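3.2 Hand-held gripper build

The two hand-held grippers were built in a shared workshop over one month, October, using the workshop's printers and hand tools. We call the design Dimeo. It was drawn up by Lina Khasawneh as a replacement for an earlier tool, Hoani, whose trigger linkage loosened with use and had to be retightened between sessions. Dimeo keeps the trigger position of Hoani but moves the linkage inside the housing, where it is held by two brackets screwed to the rear wall.

The housing is printed in two halves. The first pair warped along the joining face, and we lost a week to this before changing the orientation of the parts on the print bed. The halves are joined with machine screws into threaded inserts. Glue was tried and given up, as the housing has to be opened whenever a return spring is changed. Springs were the part we replaced most often.

The fingertips are the only parts that touch the object. Each is a tapered pad with ridges on the inner side, printed separately and pressed onto a short metal post. A flat pad was easier to print but let thin edges slip, for example the front of a drawer or the rim of a tray. The ridged pad bends along its length and closes over such edges with less force on the trigger. The cost is alignment – a small twist in either post shows up as an offset at the tips. Figure 4 shows the fingertips as the tool's own camera sees them, with the tips almost closed and an open drawer behind them. 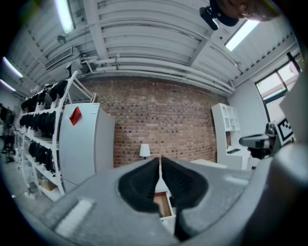 Figure 4. Wide-angle view from the camera on a hand-held gripper. The ridged fingertips are at center; a second gripper and a square fiducial marker are at right.

The camera mount went through three versions. In the first, the camera sat too low and the housing hid most of the work surface. The second raised it on a post, which shook when the trigger was released quickly. The final mount is a short bridge fixed at both ends. The housing still takes up the lower part of the view, and we accepted this in exchange for a stiff mount and a clear line of sight to the tips.

Each finished tool went through 200 open and close cycles on the bench before use. After the cycles we checked the play at the tips by hand and opened the housing to look for cracks at the screw bosses. One housing had a crack 2 mm long beside the lower bracket and was reprinted with a thicker wall. No other part was changed at this stage.

Recordings were then made with the Jerkano logging software. We kept 74 drawer trials and set aside 18 more in which the marker was lost for part of the motion – these are treated separately in Section 4.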